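Learn > Robots > How robots think

How does a robot know what to pick up?
Monday, by the Vekdale young readers' desk

When you reach for a toy, your eyes and your brain do a lot of clever work without asking you. A robot needs a program — a long list of instructions — to do the same job. First it must find the toy in a picture, which to a computer is only a huge grid of numbers!
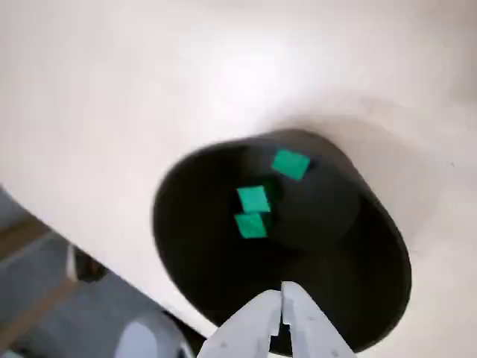
Green cubes in a black tub, with the two gripper fingers at the rim.

Bright green against black makes things easier, as those numbers are so different from each other. Cubes that sit close together are trickier, and the program has to work out where one stops and the next one starts.

Then comes planning. Our program, Mimska, dreams up 200 different paths for the fingers, throws away any that would bump the tub, and keeps the smoothest one left (a bit like you choosing the best way across a busy playground).

Write to us: Vekdale Learning, Pimentel House | © Vekdale | Back to top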